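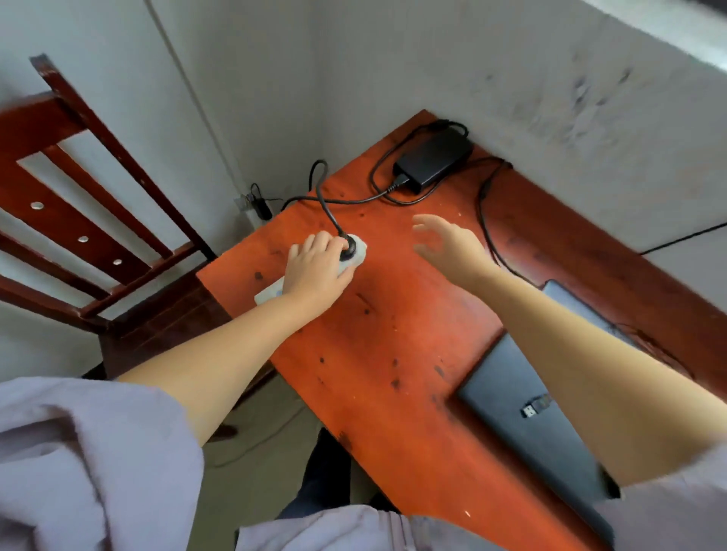 图1 墙角木桌,左手处为白色插排及圆形黑插头,适配器靠墙,笔记本合盖。

五月,Wunusholm 墙角桌,电源线整理

上午 9:40 开始。

起因是上周的记录。Junon 的夜间记录断了两次,日志里只有电池接管的时间戳,没有报错。两次断点都在有人坐到这张桌子之后不久。软件那边已经看过,没有结论。今天只查供电这一路:插排、圆插头、适配器、到笔记本的直流线。不动系统,不更新,不换机器。

范围先写清楚,免得后面越做越散:
桌面上的供电线
墙上那个低位插座和它的细线
USB 线
桌沿和墙之间的走线
桌底不做,桌底的线槽归 Fudurley 那边下次来人一起改。

现状

桌子是橙红色木面,一角顶在墙角里,两边都没有余量,线只能从桌面绕。适配器放在靠墙一侧的桌面上,两端出线。输入侧是粗黑线,接圆形黑插头,插在白色插排上。这根线比较硬,会自己拱起来打一个圈,往墙角方向走。输出侧的线沿桌子右边到笔记本。适配器前面还有一圈黑线盘在桌面上,没有扎。

插排放在桌面左前方,离桌沿近。坐下来左前臂正好压在它的上方。手一放上去,第一个碰到的就是那个圆插头。这一条我认为比其他几条都重要,后面单写。

墙插位置低,上面插着一个小黑插头,细线往上弯一下再垂下来。和粗线不是一路,之前的标签表里把两者写在同一行,今天拆开。

标签表更正

旧表只写了“墙角桌黑线”,没法用。桌上的线全是黑的。新编号沿用总表的流水号:
249:适配器输入线,圆插头到适配器
252:墙插细线,小黑插头
适配器输出线不单独给号,跟适配器走,写“Junon 电源”。
USB 线不入供电表,写进外设表。
中间空出来的号是 Ravn 那边占用的,别填。

标签贴在离插头一掌的位置,两头都贴。贴纸用布基的那种,纸质的在 Fudurley 试过,翘边。打印机里剩的色带偏淡,249 的第二张字不太清楚,描了一遍。

断电检查

9:55 记录任务停掉,笔记本正常关机,等指示灯灭。然后拔适配器的直流端,再拔插排这一端。拔的时候捏插头本体。圆插头表面光,边缘没有防滑纹,捏起来不顺手,容易变成捏线。另一只手要把插排按住,不然整条插排跟着走。插排很轻,底下四个胶垫有一个没了,这个以前没登记。

外观看了一遍:
插头本体无裂纹,无变色
插脚无发黑,其中一只外侧有一道浅划痕,手摸无毛刺
线根部护套完整,弯折处无露白
插排壳体对应的孔位周围无发黄
孔内用手电照,看不到异物

插拔手感。把圆插头依次插进插排各孔比较。原来用的那一孔明显松,插到底以后还能左右晃,其他孔插到底有一个明确的顶住的感觉。松的程度没有量具,只能写手感:空插排平放,单手提线,原孔位的插头会先出来一截,其余孔位插排会被带起来。这个做法不规范,只用作比较,且仅在插排断电时做。

结论先记:原孔位弃用。用一块白色盲盖封上,盲盖上写“停用”。

插排铭牌(底面):最大 4000 W。笔记本适配器远低于这个数,负载不是问题。不过铭牌写的是整条总功率,不是单孔能力,也不说明簧片还剩多少夹持力。上次讨论时有人拿这个数字说插排没问题,这里记一下,两件事分开看。

适配器

适配器底面有一层灰,擦掉。擦完看铭牌,输入范围和本地电压相符。外壳温度:停机前手背试,温,可以一直放着。没有用测温枪,枪在 Ravn 的箱子里,不想为这个去翻。下次带过来补一个读数。

直流线从头到尾捋了一遍,靠近笔记本那一头有一小段比别处软,长度不到一指。弯折时没有听到声音,通断也没有变化。万用表夹住两端,边弯边看,读数不跳。暂时判为护套老化,不判为断芯。这一段做了记号,用白色油漆笔点了一个点,下次还在这个位置看。

另一个怀疑对象是粗线自己的弹力。粗线拱起的那个圈在桌面上是立着的,插头端受到一个持续向上的力。孔位松,再加一个向上的力,插头慢慢退出来是说得通的。为了看这一点,把插头重新插进原孔位,不接适配器,插排不通电,线按原来的形状摆好,放着不碰。10:20 摆好,10:50 看,插头底面和插排面之间能塞进一张名片。再压回去,重复一次,11:25 看,同样能塞进名片,这次稍浅一点。换到旁边孔位,同样的线形,11:55 看,塞不进。

只有三次,不算数据,但方向一致。

然后是人的因素。坐下来,左手自然落点在插排上,右手去够桌面中间或笔记本。右手往前伸的时候身体会跟着转,左手下面压着的东西受力方向是斜的。我自己坐着做了几遍取放动作,没有通电,插头在松孔里会被手掌边缘蹭动。换孔以后蹭不动。袖子也算一条:宽袖会先碰到线圈,然后才是手。做这张桌子的人多数不卷袖子,写规定没什么用,把线拿走比较实际。

所以改动集中在两点,换孔位,挪插排。其他都是顺手。

挪插排

原位置:桌面左前,靠近桌沿。
新位置:贴左侧墙,长边和墙平行,孔面朝上。
考虑过孔面朝墙外侧立,立起来之后粗线的圈会变小,看起来整齐,但插头自重加线的弹力都在往外拉,和现在的问题一个方向。没采用。

固定用的是可移双面胶带加两条魔术贴,不打螺丝。桌面是实用面,后面还要搬,不希望留孔。胶带前先用酒精擦了桌面,擦一小块看颜色,布上略带一点橙,应该是表面的蜡或旧漆,没有继续用酒精,改用湿布加干布。这张桌子以后都别用酒精。

魔术贴粘性第一次不够,拉一下整条移位。撕掉重贴,压了十分钟,再拉不动。余下的魔术贴放回左边抽屉,和扎带一起。

插排进线长度够,不用加延长。进线从桌角后面下去,在桌角处加了一个夹子,防止线在桌角上磨。夹子是从旧显示器臂上拆的,开口略大,里面垫了一圈胶布。

粗线(249)

总长卷尺量,插头根部到适配器外壳为 100 cm。桌面上直线距离用不了这么长,多出来的部分就是那个圈。以前的处理是让它立着。试了三种:

一,对折扎紧。线太硬,折弯处半径过小,护套起皱,马上拆掉。
二,绕成一个平圈,圈放在适配器和墙之间,用两条宽魔术贴松扎。平圈能躺住,不自己弹起来。墙和适配器的间隙不够放,需要把适配器往外移半个掌宽。
三,不绕圈,沿墙走一个大弯。好看,但是占了靠墙那条,平时那里要放记录本。

用二。圈的方向顺着线原来的弯,反着绕会扭。第一次就绕反了,插头端自己转了半圈,重新来过。

圈做好以后插头端基本不受力。手指轻轻提起插头后面的线,松手,线回到桌面,插头不动。

适配器输出线

适配器前面那一圈散线收掉了。收法和粗线相同,平圈,松扎。留给笔记本的活动长度按合盖放在桌右、再往左推到桌中间来定,推过去时线还有余量,不绷。右前臂伸出去时会盖过笔记本的上方,线如果从笔记本前面走就会被手臂带到,所以改走笔记本和墙之间。

适配器没有扎进线束,单独放,上下不盖东西。之前有人把记录本压在上面,本子封底有一块翘曲,位置和适配器外形对得上。本子已经换到右侧架子上。

笔记本盖上的 USB 线

一根黑色线,USB-A 插头,平时就搁在合着的盖子上。金属头直接搁在盖面上,时间久了会有划痕,盖面右半边已经能看到几道细的,斜着光才看得出来。线的另一头往右走,接外设架。给它一个固定位置:右桌沿粘一个小线夹,插头不用时卡在夹子上,金属头朝外悬空。线夹粘在侧面,不粘在桌面上。插头加了一个透明防尘帽,帽子用细绳拴在线上,丢过一次了。

注意这根线不要插到充电用的口上,识别会慢,有时不识别。外设表里写了,这里再写一遍。

墙插细线(252)

小黑插头插在墙上低位插座里。手感紧,没有晃动。细线向上弯一下再下来,弯的位置是线自己留下的形状,没有受拉。顺着线摸到另一头,是角落里温度记录器的供电,和 Junon 没有电气上的关系,共同点只是走同一个墙角。以前断线排查时拔错过它,温度曲线因此缺了一段,当时还以为是记录器坏了。这次两头都有标签,希望不再发生。

线本身不动,只在桌角处和粗线分开,隔一个拳头。不穿同一个夹子。

插座面板有一点松,面板上沿和墙之间能看到缝。没有拆,我没有这一路的断电权限。写进 Wunusholm 的报修表,备注写“面板松,插头不松”,上次只写了“插座松”,来的人试了插头就走了。

恢复供电

13:10 顺序:插排先通电,指示灯亮;圆插头插到新孔位,压到底;适配器灯亮;直流端接笔记本;开机。
系统显示接通电源,电池在充。
13:20 摇动测试。手掌压插头、侧推插头、轻提粗线、轻推插排、右前臂按平时动作来回伸几次。系统电源事件无新增。
13:35 开袖子测试,穿工作罩衫,同样动作,无新增。
13:45 启动记录任务,参数与停机前相同,没有改采样。

压插头这个动作写一下做法,因为有人习惯只按线根:手指弯过来扣住插头外圈,掌根落在插排壳体上,往下压,压到底后插头底面和插排面贴平,看不到缝。贴不平就换孔,别垫东西。

没解决的

插头退出只能解释“插头退出”。日志里第二次断点持续时间很短,几秒就恢复,没人去压过插头。如果是退到将断未断的位置,桌子一震又接上,可以说得通。如果是直流线那一小段软的地方,也说得通。现在两个原因里只处理了一个。等夜间记录跑几晚,如果再断,先换适配器总成,Fudurley 有一个同型号备件,在灰柜第二层,盒子上写的是 Ravn,里面是对的。

缺一个胶垫的那一角,插排还是略微翘。魔术贴压着,晃不起来。胶垫找合适的再补,不要用热熔胶堆一个,上次堆的那个夏天粘在桌面上了。

停用孔位的插排严格说应该整条换。库里没有同长度的白色款,有一条更长的,放上去要伸出桌沿。已填申领,到货前照现在这样用。领到以后旧的剪掉进线再扔,避免被人捡回来。

松孔的簧片想拆开看一眼,等换下来再拆。

工具归位:卷尺、手电、万用表放回墙架。油漆笔没油了,已扔,需补。布基标签还剩半卷。剪下来的旧扎带收在纸杯里,走的时候倒掉。

给下一个坐这张桌子的人

插排在左边贴墙,不要再拉回到手边。
临时要接别的东西,用靠外的孔,停用孔不要开盖。
线圈松扎是故意的,别扎紧。
249 和 252 不是一路,拔之前看标签。
罩衫口袋里的螺丝别放桌上,插排孔面朝上。

16:50 补记:走之前看了一次,插头底面贴平,名片塞不进。电源事件无新增。适配器手背试,温,和早上差不多。USB 插头有人用过,又放回盖子上了,已卡回线夹。

次日早上补记:夜间记录完整,无电池接管。只有一晚,不改结论。直流线记号处没有变化。申领单退回来一次,说要写清楚长度和颜色,已重填。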